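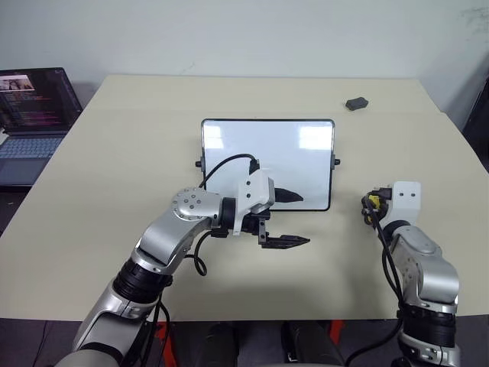
The small whiteboard on its table, Bokbridge open day

Bokbridge opened its building to visitors for one afternoon in February, and I went along because I work in school supplies and have a soft spot for anything you can write on and wipe off. The program listed classroom and office goods on the ground floor, storage and packing upstairs, and coffee at the back. I stayed downstairs most of the time and did the upstairs part in half an hour at the end.

Parking is on the Grirkmont side of the building. The sign at the main road points the other way, so I drove past once and came back. Sign-in was a clipboard and a sticky label. I got there a little after one, and the first tour had already left, so I looked around on my own until the next one.

The ground floor is one long room with side rooms off it. The side rooms have light beige tabletops and plain off-white walls. The walls have scuffs on them, as you would expect in a place where people work. I liked that they hadn't repainted for the day.

The item I spent the longest on was the tabletop whiteboard. It is a small rectangular board with a thin black frame and rounded corners, and it has a small black knob on each side, partway up. It was standing upright with nothing written on it. I have sold boards like this for years and the knobs are the part customers ask about. On the ones we carry, they hold the board in a stand and let you tilt it, and they are also the first thing to work loose. I asked whether these came with spare knobs. They do not at the moment, though the person giving the tour wrote it down.

The surface is glossy, and under the ceiling lights it shows. The upper half of the board was full of reflections, with a wide bright patch toward the right. If you put a board like that on a desk in an office with panel lights, whoever sits in front of it will be reading around the glare. Tilting helps. So does moving the desk, but people rarely want to hear that. A matte surface would cut the reflections, but in my experience it is harder to wipe clean, and most of my customers would rather have glare than gray ghosts of last week's list.

As for size, I think a small board is right for a front desk, a kitchen counter or a tutoring table. Two children can share one without fighting over it. It is too small for a group, and I would not try to teach from it. The thin frame is a good choice because a thick one eats into the writing area on a board this small. The rounded corners matter more than they seem to. We had square-cornered boards from Pirklow a few years back and the corners chipped in the bags.

The guided part took 40 minutes. It covered cutting, framing and final checks, and the guide was happy to stop for questions. The group was mostly buyers and a few teachers. One teacher wanted to know about magnets and was told that the desk boards are not magnetic, only the wall boards. Another asked about cleaning. The advice was a dry cloth every day and a damp one at the end of the week, with no kitchen spray. I give the same advice in the shop and it gets ignored there too.

Prices were on a printed sheet at the coffee table. The minimum order for the small boards is 50, or 30 if you take them in mixed sizes. They come packed in cartons of ten. That is a lot for a shop like mine, but a school district would go through them quickly. Delivery is handled by Doherty, who we already use, so that part would be simple.

Upstairs was shelving, tape, cartons and a long bench for packing. The tape dispensers were better than ours and I took down the model number. There was also a display of older products along one wall, with felt boards, slates and a folding easel that I remember from my own school. None of it was labeled, which was a pity.

The coffee was fine and there was plenty of it. The cookies were gone by 4.

If you are thinking of going next year, take the first tour, since the second one was crowded in the side rooms and people at the back could not see the tables. Wear flat shoes for the stairs. Bring your own pen if you want to take notes on the price sheet, because the ones at the sign-in desk kept walking off.

I have asked for two sample boards, one glossy and one matte, and plan to put both on the counter by the register for a month. The glossy one will go under the strip light, where it will have the hardest time.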